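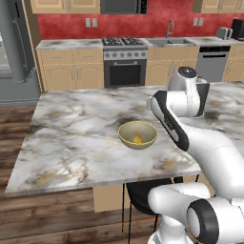

The Long Way Round to Marmalade

My grandmother kept her marmalade pan on top of the wardrobe, wrapped in a pillowcase, and when it came down you knew you wouldn't be seeing much of the kitchen table for a few days. I thought of that pan all through October, when I drove out to Dikulcombe, a village of 236 people that takes its preserves more seriously than any place I have ever had the pleasure of eating breakfast in.

The custom came over the hill from Isthorpe, or so Isthorpe will tell you. In Dikulcombe they say it went the other way, and I was given a second slice of toast while the matter was explained to me. What both sides agree on is the soaking. The peel sits in its water overnight at the very least, and some families let it go two nights, with the seeds tied up in a scrap of muslin - an old handkerchief does nicely if you've run out.

Then comes the sugar, and the arguing. The Tamihana, a little tea room at the bottom of the hill, makes a dark, bitter batch that needs good salted butter under it. They put up 80 jars while I was there and had seven left by the time I thought to buy one. I bought two, naturally!

I have tried it at home since, with grocery store oranges and my grandmother's pan, and my first batch never set at all. We've been pouring it over vanilla ice cream, and I may well make it that way again. The second batch is cooling now, and I'm trying very hard not to tip the jars to check.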